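FOR IMMEDIATE RELEASE

Clandomum covered market to reopen in December, 75 stalls, later hours, new roof

Sonum, the firm that runs the market, confirms the hall will open its doors again at 7am on the first trading day of the month. Stallholders told first, by letter. This release is for everybody else.

The Clandomum market has been shut since the spring, when the old roof was found to be letting water in over the fish end. Traders moved out to the car park under awnings, which was fine in June and a lot less fine by October. The work is now finished apart from paint. The heating is on and the drains have been tested twice.

What is new

A new roof, with glass down the middle so the central aisle gets daylight. The old one had four skylights, all painted over at some point and nobody could say when. The hall now has 900 square metres of trading floor, all on one level. The two steps by the old cheese counter have gone and there is a gentle slope there instead, so prams, trolleys and wheelchairs can go all the way round without turning back.

Toilets, including an accessible one, and a baby change. These are free. The coin locks have not been put back.

Tables to sit at. Shoppers asked for this more than anything else in the summer questionnaire, by a long way. The tables are at the canal end, next to Srithong, the Thai hot food counter which traded from a van on the car park all through the works and built up quite a queue. Srithong now has a proper kitchen with its own extraction, so the smell of frying garlic will be going up the flue and not into the curtain stall as before.

Later closing. The hall will shut at 6pm and on two evenings a week in December it will stay open until 9pm. Not every trader will stay for the late evenings. A list will be up at both doors.

"People kept telling us they finish work at five and the market finishes at four," said a spokesperson for Sonum. "That was the complaint, over and over, for years. So we have changed it and we would like to see who comes. If it is busy we will carry it on past Christmas. If it is dead on the late evenings we will talk to the traders again and try somthing else."

Who will be there

All the traders from the car park are coming back inside, bar one, the key cutter, who has taken a shop on the high street and is doing well there. Both butchers. The fish stall, which keeps its old corner but with new slabs. Three greengrocers. The egg and bacon stall. Haberdashery, now with double the room and a cutting table long enough for curtain fabric. Pet food, sold loose by weight as before. Batteries, bulbs and phone cases. The secondhand book stall has asked for the darkest pitch in the building as sunlight was fading the spines, and has got it.

New names as well. A stall selling nothing but mushrooms and herbs. A shoe repairer. A refill counter for washing up liquid, shampoo and the like, bring your own bottle or buy a used one there. A couple who bake flatbreads to order and who would like it known that they sell out by lunchtime. A table for store cupboard bits, tins, sauces, dried beans, with short dated stock marked down.

A handful of pitches have been held back for day traders. These are the cheap ones, meant for people who make or grow things and want to give it a go without signing for a year. Pay on the day, tables provided, bring your own cloth. Sixteen applications have come in already, for everything from candles to pickled onions. Applications stay open. The form is one side of paper and can be picked up at the market office.
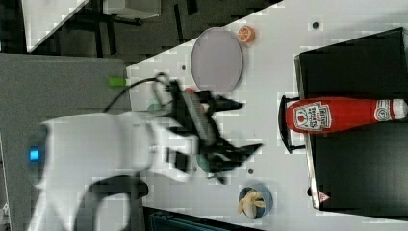
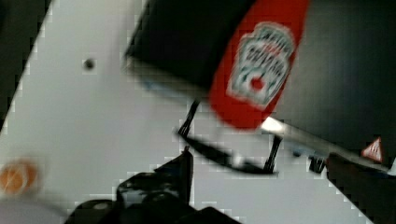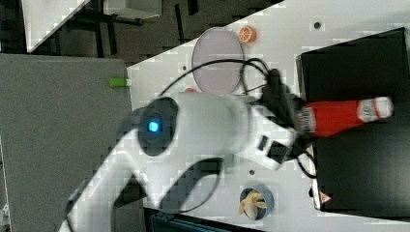
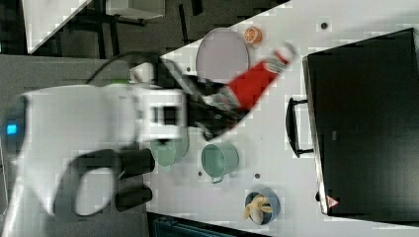
Rents

This has been asked about a lot so here it is. Rents for returning traders are frozen at what they were paying before the roof works and will stay there until the end of next year. After that they go up once a year in line with prices generally, and the increase will be put in writing three months ahead. Service charge now includes bin collection, which used to be seperate. Electricity is metered pitch by pitch, so the traders running freezers pay for freezers and the wool stall does not.

Returning traders have also been given first choice of pitch, in order of how long they have been at Clandomum. It took a whole evening and a very large floor plan. Not everyone got the spot they wanted. Most did.

Quiet mornings with Leltell

Leltell is the local listening and hearing loss charity, based over the chemist on the corner. They came to walk the building with us while it was still scaffolding and pointed out several things the plans had missed, mostly to do with noise. A hall with a hard floor and a metal roof is a loud place. Hearing aid users find it very hard going. So do plenty of other people.

As a result there are sound panels under the roof on both sides, felt faced, grey. The shutters have rubber stops so they don't bang. The tannoy has gone, replaced by a screen at each entrance. There is a hearing loop at the market office and another at the post counter.

Once a week in the morning, 8am until 10am, the hall will run a quiet session. No radios, no calling out prices, deliveries held back until after. Lights turned down a touch in the side aisles. Anybody is welcome to come at that time, no need to give a reason. Leltell will have a table by the main door where you can get hearing aid batteries, have tubing changed and ask questions.

"We expected to be sent a nice letter thanking us for our comments," said a spokesperson for Leltell. "What we got was a call the next morning asking how thick the panels ought to be. We have members who gave up on the market years ago and go to the big supermarket out on the ring road, where they can use the self service tills and not have to hear anyone. They miss the market. Some of them have already asked which morning it is."

Traders have had a short session with Leltell on the simple things. Face the customer. Don't talk into the scales. Write the price down if it hasn't been heard the second time. Several said it would have been useful years back.

Getting there

Two entrances, the main one on the square and the smaller one on the canal side. Both now have automatic doors. The canal side gate used to be locked at 3pm and will now stay open as long as the hall does.

Buses stop on the square as before. Bike racks are at the canal side, under cover. The car park goes back to being a car park once the awnings are down, which will take most of a week, so please expect cones. First hour free for market shoppers, get your ticket stamped at any stall. Blue badge spaces are nearest the main entrance and there are more of them than there were.

Loading is before 8am only. Vans still in the loading bay after that will be asked to move, and yes this includes ours.

Opening day

No ribbon. The doors go up at 7am, the tea urn will be on from half past six for anyone waiting, and the first tea is free until the urn runs out. Srithong is doing rice soup from opening, the same one that was sold from the van on cold mornings, and will switch to the full menu at 11am. School brass band at midday, weather permitting, outside if dry and by the book stall if not (the book stall has agreed to this, reluctantly).

There will be a board by the main door with old pictures of the market on it. If you have any at home, especially from before the frontage was rebuilt, the market office would love to scan them and give them straight back. We are short of anything showing the inside of the hall. Plenty of pictures of the clock.

The clock, while we are on it, has been cleaned and is working. It will run a couple of minutes slow for now, parts on order.

Notes for editors

Sonum runs covered and open air markets and has managed the Clandomum hall under a long lease. The building is still owned by the town.

Leltell offers free drop in hearing aid support, lip reading classes and home visits. The classes start again in January, spaces available.

Day pitch forms, a floor plan and the list of late evening traders can be had from the market office during trading hours. Please ring the bell if the shutter is down, there is usually someone in the back.

Journalists wanting to look round before opening are welcome, mornings best. Sensible shoes please, the side aisles are still being painted and the floor is taped up in places. Traders are happy to talk but will be setting up, so keep it brief. The fish stall would prefer to be left until after 9am.

An earlier version of this release gave the late closing time as 8pm. It is 9pm. Please use this version.

ENDS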